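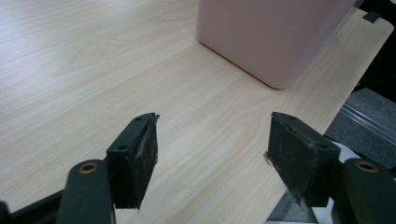

Container in pale pink, wooden tabletop.

To: Flunwood Kitchen Users list
From: Household Services, Flunwood
Subject: Re: Lidded containers for the shared kitchens

Dear all,

Thank you to those who responded to our circular on the lidded containers. The most frequent enquiry is quoted below, with the permission of the Sison Wing, and our reply follows it for the benefit of the other wings.

On August 5, 2021, Sison Wing Kitchen wrote:
> We have read the circular and have three queries before we clear our shelves.
>
> First, is the pink container meant for flour and sugar only, or may we
> keep rice and pulses in it as well? Our present tins are dented and two of
> them no longer close.
>
> Second, may the containers stay out on the table between meals? Our
> wall cupboard is shallow and we doubt that a container of this shape will
> go in with the door shut.
>
> Third, how is the lid to be cleaned? With the old Gasamo tubs the
> rim collected crumbs and was a nuisance to wipe.
>
> We should also like to know who pays if one is broken.

Our replies are as follows.

Contents. Any dry food may be kept in the containers, including rice, pulses, oats and pasta. Food must be left in its original bag, folded over, with the use-by date showing. Loose food is not to be poured in. Tea and coffee have their own tins and should stay in them, as the smell passes to flour very readily. Pet food is not permitted in any kitchen container.

Position. Containers may stand on the table between meals, provided that they are set back from the edge and that the table has been wiped first. They may not be stored on the floor or on top of the cooker hood. Wings with shallow cupboards may apply for an open shelf; the Prurketti Wing has had one since April and is content for others to come and look at it.

Lid and rim. The lid should be taken off and washed by hand in warm soapy water once a week, and dried with a clean cloth before it goes back. The rim that runs round the body below the lid should be wiped at the same time. A soft brush may be used near the fastenings. Scouring pads mark the surface and should not be used on any part. 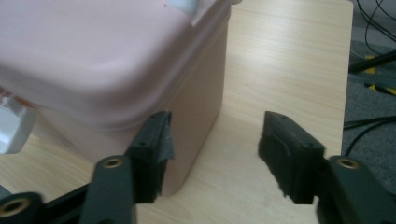

Lid and rim, with a small white fastening where they meet.

Please close the lid fully after each use. Containers are to be lifted from underneath with both hands, and on no account carried by the lid — several of the Gasamo tubs were lost in exactly that manner.

Breakages. Ordinary wear is met from the household budget, which stands at 1,350 for the year across all wings. Where a container is lost or removed from the kitchen, the wing concerned will be charged for its replacement.

Allocation is four containers to each wing. Requests for more will be considered once every wing has received its share. Old tins may be left in Room 123, clean and with labels removed.

Further questions should be sent to this list and not to the kitchen staff.

Household Services
Flunwood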